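About Grultar Linen Services

Grultar Linen Services washes, folds and delivers household and workplace textiles for customers in the Skovdale area. The company was established by two families, Ito and Adebisi, who had each run a small laundry of their own before agreeing to share one building and one set of delivery routes. Today we employ 28 people and serve more than 40 business accounts, together with a growing number of private households.

Our Work

Most of what we handle is plain and useful: kitchen cloths, hand towels, napkins, aprons, pillowcases and cleaning cloths. Restaurants, dental offices, day care centers and guesthouses depend on having these items back on the shelf when the working day begins. Collections are made in the afternoon, and clean goods are returned on the agreed delivery day. Households may leave their baskets at the front counter at any time during opening hours. The counter closes early on Friday.

Each order is kept together from the time it is received. Colored cloths are separated from whites for washing and are brought back to the same order before folding. Customers who use color to tell their cloths apart, for instance one color for the kitchen and another for the restrooms, are asked to inform us of their system when opening an account, so that the finished stacks can be packed accordingly.

Folding Standards

The company maintains 11 written folds, covering everything from a bar towel to a fitted sheet. A customer may choose any of these or supply a pattern of their own. The standard fold for a square cloth begins with the cloth held at opposite ends and drawn out, so that the corners can be found and the edges brought into line. It is then laid on the table, halved, smoothed from the center outward and halved again. Labels are turned to the inside unless the customer requests otherwise.

Folding surfaces are white and are kept clear of everything except the order in progress. Stains, loose threads and worn hems are easier to notice against a plain surface, and items that show them are set aside and reported on the delivery slip. We do not discard a customer's property without permission.

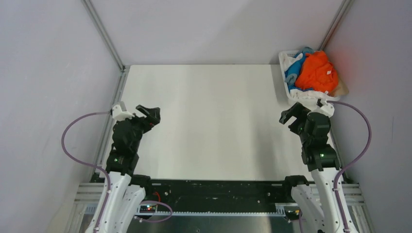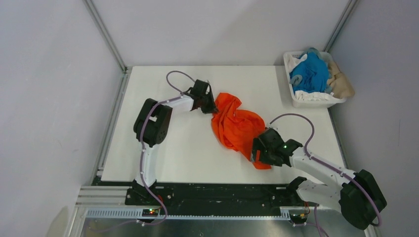
Photos: Grultar Linen Services. First photo: mixed cloths crumpled in a basket. Second photo: an orange cloth held at both ends over the table.

Visits and Inquiries

Prospective business customers are welcome to tour the building by appointment. Tours are offered throughout the year, with the exception of April, when the washing floor undergoes its annual maintenance. Inquiries about accounts, household service or employment may be made at the front counter or by mail to the Skovdale office.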